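Home | Storage | Cleaning | Repairs | Contact

Filed under: Cupboards & Dry Goods

Keeping a snack cupboard in order

Packets stack badly because the air in them shifts. Stand them on edge in a shallow open box, seam down, with the oldest at the front. A shoebox without its lid suits most shelves up to 90 cm wide — two fit side by side with a gap for the hand.

Line the base with plain paper and change it when crumbs collect. Corrugated card takes up damp, so keep the box clear of the kettle and the outside wall. Before refilling, tip everything out on the table and sort it by date.
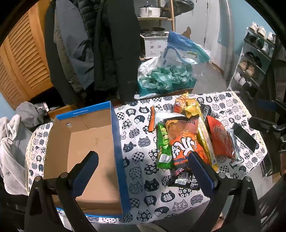 Fotis Petridis wrote in to say that he cuts the front wall down by a third, which lets him read the dates without lifting anything out. The cut edge needs a strip of tape or it frays within a month.

Opened packets should be folded twice and clipped, then kept in a tin. Card does not keep out moths. If larvae are found, discard the box, vacuum the shelf joints and leave the cupboard empty overnight.

Next: Jar lids that stick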